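Clarnbridge renewed for second season ahead of March production start

30 June 2022

The period drama series Clarnbridge has been renewed for a second season, its producers, Trista, confirmed in a statement issued to broadcasters and regional funding partners. The new season will consist of eight episodes, two more than the first, and principal photography is scheduled to begin in March.

The series is set in a fictional river town in the years following the closure of its woollen mill and follows three generations of the Griletti family, whose boarding house becomes a meeting place for former mill workers, travelling salespeople and the occasional fugitive. The first season concluded with the sale of the house and the disappearance of the elder son, neither of which had been resolved when the final episode went to air.

Randa Saliba, who created the series and wrote four of its first six episodes, will return as head writer. She will be joined by an enlarged writing team and will direct the opening episode, her first directing credit in television drama.

"The first season was written as a complete work, although we left several doors open," Ms Saliba said. "The second takes up the story 20 months later. The town has a new employer and the family has a new address, and neither arrangement is a comfortable one."

Ravn, which holds the streaming rights, will again make all episodes available on the day following broadcast. The company has also agreed to fund captioning and audio description for both seasons, including the six episodes already released. Work on the earlier episodes is expected to be finished before the new season is broadcast.

Trista received 656 submissions in response to its open call for supporting roles in the first season and cast 44 performers through that process. A further call will be held for the second season, with priority given to applicants living within the region. Those who registered previously are asked to submit a new application, as earlier records have not been retained. Applications for background roles will be handled separately and will open at a later date.

Production will remain at the converted warehouse used for the first season, where 3,000 square metres of floor space has been leased for a further two years. The boarding house interiors are to be retained in modified form – the kitchen and upper hallway unchanged, the dining room rebuilt to a larger plan. Exterior filming will require temporary road closures, and residents will be notified in writing before any closure takes effect. 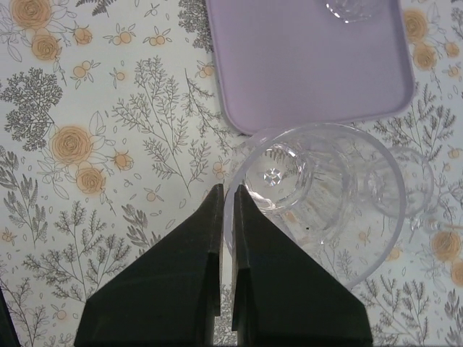

Clear vessels and a light purple tray on a tablecloth printed with botanical drawings.

The principal cast is expected to return, subject to the completion of contracts. Trista declined to comment on whether the role of the elder son would be recast. A broadcast date has not been set.

Enquiries concerning the open call should be directed to the Trista casting office. Scripts and story proposals cannot be accepted.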